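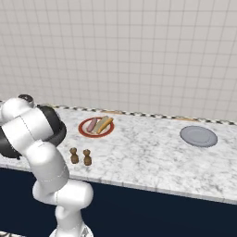 Step 2. Set up the plate-to-plate test

In step 1 you installed Prastari and loaded the Vasen kitchen. Now you will give the arm a chore. The job is to take the food off the plate with the red rim and put it on the empty gray plate farther down the counter. A person does this without thinking about it. For an arm it is still a fair test, and you can learn a lot from it before you spend money on hardware.

Open the scene and check that your counter has the same things on it:

- the red-rimmed plate with three long pieces of food
- the gray plate, empty, near the wall
- the black pan at the left end
- two brown shakers in front of the food

If something is missing, reload the scene file. Do not drag objects in by hand. They often end up a hair above the counter and drop when you press start, and then your runs do not match each other.

Choose the order

The three pieces lie side by side and overlap a little, so the order matters. Pick an outside piece first and leave the middle one for later. If the arm goes for the middle first, the fingers have no room on either side and it will usually push the whole pile toward the rim.

Write the order in the task file, one line per piece. I name mine by position (left, middle, right) and not by what food it is. The models in this kitchen are simple, and I have seen the same yellow shape called a carrot by one person and a bun by another. The software does not care, but your notes should be clear.

Mark what must not be touched

Add the pan and both shakers to the "keep clear" list. The shakers are small and stand close to the plate on the front side, right where a low, lazy path would go. The pan is a different problem. The arm can fold over that end of the counter, so you need to watch the forearm as well as the hand. Many beginners only check the fingers and then wonder why the run was marked as a fail.

Set the lift height so that a held piece clears the top of the shakers. Start high. You can lower it later if the runs are too slow.

Set the drop point

Use the center of the gray plate for the first piece, then shift the drop point sideways for each of the next two. If you send all of them to the center, they stack and roll. Let the fingers open only when the piece is just over the plate. A release from higher up looks fine on screen until something bounces off.

Run it

Start with 100 runs with everything in its normal place. Save the log. Then turn on "shift objects", which moves the plates and the food a small distance each time, and do it again. That gives you 200 runs and two numbers to compare. The second one is the one to care about, as plates in a real kitchen are never in the same spot twice.

Count a run as good only if:

- every piece ends up on the gray plate
- the pan and the shakers have not moved
- the arm finished without a stop

Be strict. A piece that hangs over the rim is a fail. If you would pick it up and fix it yourself, the machine did not do the chore.

Reading the results

My own score with the fixed layout was good and I was pleased with it for an evening. With the shifts turned on it dropped by almost half. Most of the misses were grips that closed on two pieces together. The rest were shakers knocked by a held piece. Slowing down the approach helped with the first problem. Raising the lift fixed nearly all of the second.

So can a robot clear your counter yet? From tests like this one, I would say it can do one short job in a kitchen it knows, with hard shapes and good light. Simulated food does not squash, leave grease on the fingers or stick to the plate. The lighting is even and there is a long stretch of bare marble between the plates, so the arm has plenty of space. My counter at home has a toaster and a pile of mail in that space.

If you want a harder version, the Hjaltested pack adds soft objects and clutter. Do not load it until your shifted runs are steady, or you will not know which change broke what.

Before you go on

Save the task file under a new name. Step 3 uses the same layout, but the arm has to move the pan first, and the "keep clear" list from this step will block it if you leave it on.

Updated 25 Apr 2020: corrected the name of the shift setting.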